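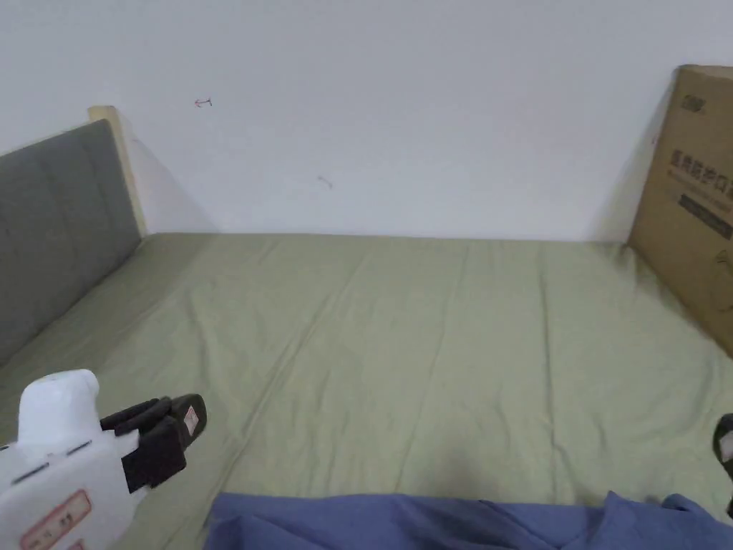

9/24/20

I went back and read the whole Ferodeo report last night, appendix included, and I'm less impressed than I was when I'd only read the press release.

If you don't live in Zekari County, Ferodeo is the pretrial scoring tool our court started using in May of last year. Somebody gets arrested, a clerk types in their record and a few other things, and the program gives a number from 1 to 100. The judge sees the number at the first hearing. Low numbers are supposed to go home and high numbers are supposed to get a closer look. It's made by a company called Loneck, which also sells the county its jail scheduling software.

The press release says the program "works." I've been trying to figure out what they mean by that word.

The main claim is that people released with low scores mostly came back to court. Fine. I believe it. People released by judges around here mostly came back to court before Ferodeo too, and the report has one sentence about that on page 3 and never returns to it. There's no table comparing the year before with the year after. I looked twice, thinking I'd skipped it. If I told you my new alarm clock works because I got up this morning, you'd ask how I was getting up before.

Then there's the question of who got counted. The report covers some 3,000 first hearings. Of those, 154 were "excluded for incomplete outcome data." That could be nothing. It could also be the people who missed court and hadn't been found by the time the study closed, or people whose cases got moved to another county, or plain bad record keeping. Those are very different groups to leave out, and the appendix doesn't split them up.

Tetteh Ackah, who handles communications for the court, answered my email within a day, and I'll give him credit for that. He wrote that the exclusions were "standard practice" and that the score is "only one factor the judge considers." I wrote back asking how often judges set conditions that didn't match the score. He said that wasn't tracked. So we have a tool that's only one factor, and no way to tell if it's one factor out of ten or the only thing anyone looks at in a hearing that takes less time than ordering lunch.

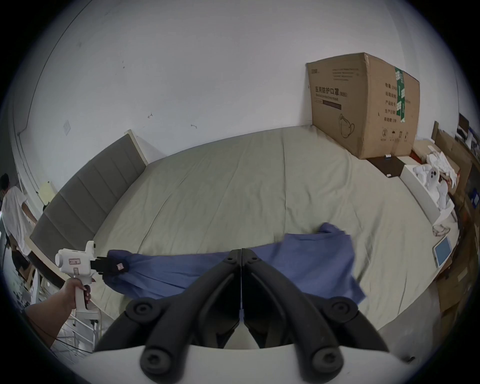

I sat in on two mornings of first hearings back before the building closed to visitors. I'm not a lawyer and I won't pretend I followed all of it. What I noticed was that the judge read the score out loud and the prosecutor repeated it. The defense lawyer, who in most of those cases had met the client that morning, had no way to argue with it. How do you cross-examine a 71? You'd need to know what went into it, and Loneck says the weights are proprietary. They'll list the inputs (age, prior missed dates, pending charges, "residential stability") but not how much each one counts.

That last one bugs me. Residential stability is measured by how many addresses you've had in the past few years. Anyone who has rented near the Abubakari Street end of town knows you can move a lot for reasons that have nothing to do with running from the law. My own building was sold out from under us, and by this measure I got a little more dangerous each time I signed a lease.

Comfort Quansah spoke about this at the county meeting. She's been a public defender here longer than I've been paying attention, and she was careful about it. She didn't call the tool racist or useless. She asked for three things: publish the weights, record when a judge departs from the score, and let defense lawyers see the data entry so they can catch typos. She had a client whose dismissed charge was keyed in as a conviction. It got fixed, but only after he'd sat in jail for six days.

The board thanked her and moved on to the paving contract.

I should say what would change my mind. I don't think judges going on gut feeling was some golden age, and cash bail was worse than either. If the county put out a real before-and-after comparison, with the missing cases explained, and it showed fewer people locked up and about the same number skipping court, I'd say so on this blog and mean it. I asked Ackah if anything like that was planned. He said Loneck would be doing the next evaluation – the same Loneck whose contract is up for renewal.

The contract vote hasn't been put on the agenda yet. Written comments go to the county clerk's office, and they do have to include them in the packet. Mine is already in. It's two pages and most of it is questions about those excluded cases.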